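4.2 Does a tidy home predict a calm one?

The claim that household clutter raises stress has been repeated so often that few papers now bother to test it. We took it up in Binoldale because the local housing survey, run by Pedier, already asked the two questions we needed: how crowded a resident felt by belongings, and how tense that resident felt at the end of a usual day. Of 242 households approached, 200 returned both parts of the form. The remainder are left out of everything that follows.

The first difficulty is what counts as clutter. Earlier work leans on a rater who walks through a room and gives it a score, and the score is then treated as if it were a temperature reading. We are not convinced. A basket on a wall can be read as order, since things have been put in it, or as overflow, since there was no drawer left to take them. Our raters split on exactly this kind of storage more than on any other, and further training did little to bring them together. Figure 3 gives two views of a covered surface with open mesh baskets hung at the back and on the left.

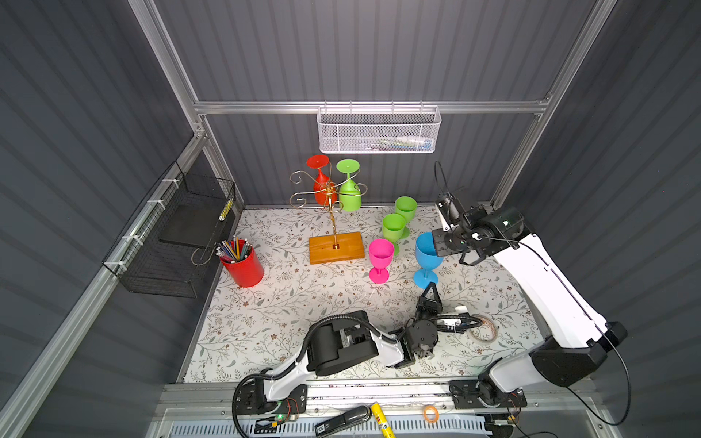

Nasr objected at the review stage that the disagreement hardly matters, as a noisy score should weaken a real link and could not create one. If a link shows up in spite of the noise, the argument goes, it is probably stronger than it looks.

That would hold if the noise were random. We doubt that it was. Raters who visited late in the day gave higher clutter scores than those who came in the morning, and late visits were more common in homes where all the adults worked. Those same adults reported more tension. A link between clutter and stress could therefore come entirely from the visiting schedule. When we compared only the 110 homes visited before noon, the link shrank to a size we would not care to defend.

The second difficulty is direction. Even a solid link would leave open whether clutter makes people tense or tense people stop putting things away. The Ovari scale, which most of the popular advice on this subject rests on, asks both questions on one page and in one sitting. It cannot separate the two, and its manual does not claim that it can. The claim was added later, mostly in magazines.

We also looked at open storage as a separate item, mainly to see whether the common advice against it had any footing.

Figure 3. Open storage beside a cloth-covered surface, two views. 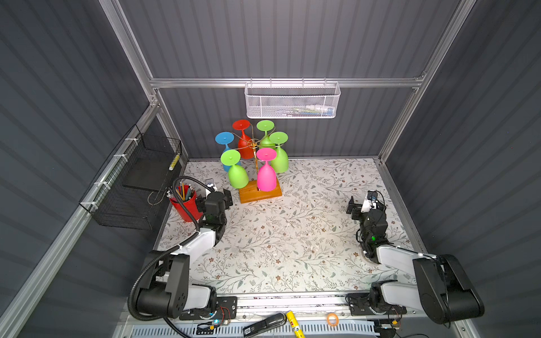 Residents with mostly open storage were no more tense than those with cupboards, before or after we allowed for floor area. A small group did say that visible belongings bothered them, and they said so strongly - but they gave much the same answer about noise, mail and neighbors. On our 7-point scale they sat near the top for nearly everything. We take this as a fact about how certain people fill in forms and would be slow to read anything into it about shelves.

None of this shows that clutter is harmless. Our sample is small, it comes from one town, and it was gathered in July, when windows are open and people spend less time indoors. A winter round might look different. What we can say is that the usual evidence for the claim would also appear if the claim were false, and the studies we set out to build on did little to rule that out.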